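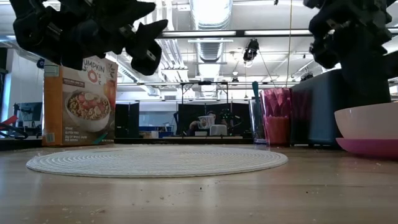

deirdre_p
So can they do chores yet or not? My sister swears we'll all have one by February. I'd settle for breakfast – set the table, pour the cereal, wipe up the crumbs after.

girach990
Setting a table, maybe, if everything's where it expects. We run two arms at the shop in Arnville and they're great until somebody moves a bin.

poppyb
Disagree. Bowl onto placemat is easy now. Pouring is the hard part, O's go everywhere.

girach990
Easy once, sure. Try it 2000 times with a clear glass in the way. Ours hate anything see-through.

deirdre_p
My kids hate wiping crumbs and I still make them do it lol

poppyb
Ha! OK, but I'd still pay 1250 for one that only did the table.

girach990
I'd want to see it do the dishes first.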